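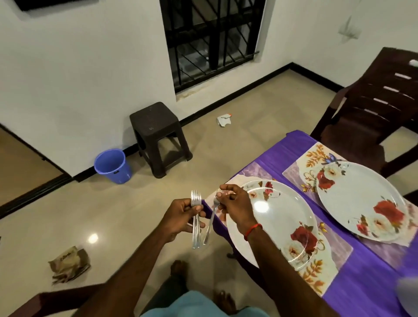 Alcides Barbosa asks whether the forks go on the left even if everyone at the table is right-handed. They do. Left of the plate, tines up, handle ends level with the bottom rim.

Table setting: common questions

How many forks does each person need?
One for an everyday meal. Set 2 if you are serving a salad first, with the salad fork on the outside.

Should all the forks match?
At one table, yes, if you can manage it. Hold them together before you lay them out and compare the length and the handles. A Doltness fork next to a Pluststead one looks fine in the drawer, but the difference shows on the cloth.

Do I need placemats if there is already a tablecloth?
No, but they save washing. Leave a strip of cloth showing between mats so people have elbow room. A patterned mat under a floral plate is a matter of taste -- we like it, some readers don't.

How far should the tablecloth hang down?
Eight to ten inches is comfortable for sitting. For a table 70 inches long, measure the cloth before you buy.

Which way should a flowered plate face?
Pick one flower and put it in the same spot at every seat.

Can I set the table the night before?
Yes. Turn the glasses upside down and leave the napkins for the next day.

Answers by Sizwe Mokoena. Last updated November 18, 2025.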